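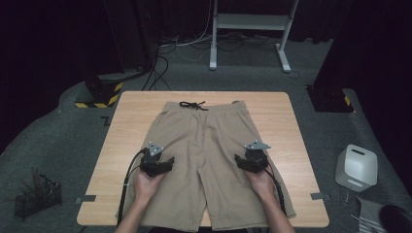 Surely a machine that can lay a pair of shorts flat can do the rest of the basket, a reader wrote to us in January, and wouldn't it be smarter to put down the deposit now? Maybe. Run the test below first.

How to test a folding demo before you pay for it

The Jonorent folding arm and the Grirach table unit are both sold on short clips. Clips are chosen by the seller. You want a live run, with your laundry.

1. Bring your own load. Mix sizes and fabrics, and leave one shirt inside out.

2. Dump it in a heap. A garment that starts out smoothed and facing up has had the hard part done for it. Most of the skill in folding is finding a corner, and plenty of demos skip it.

3. Ask who is doing the moving. A person can fold very nicely with a pair of grippers — so can a person with a joystick in the next room. Good training material, maybe, but it tells you little about Tuesday's towels.

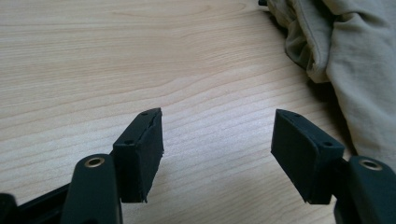 4. Time the whole load, stops included. If someone reaches in to fix a sleeve, keep the clock going and write it down.

5. Do it again with the lights changed and the table moved a hand's width. Skellex let us do this. Jonorent did not.

6. Work out the price per load. At $2000 plus a service plan, I needed 1113 loads before the cheapest unit beat my own two hands, and I was being kind about repairs.
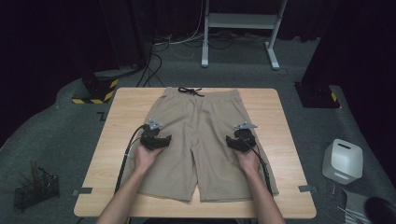
Save the awkward details for last. Anything that dangles, bunches or stretches will show you more than another square towel. Shorts are a good pick: an elastic waistband that won't stay straight, two legs to line up, and a black drawstring in a loose bow. Ask the seller to start with the bow undone and see what the machine does with the ends.

If it gets through all that, tell me. I'll bring the fitted sheets.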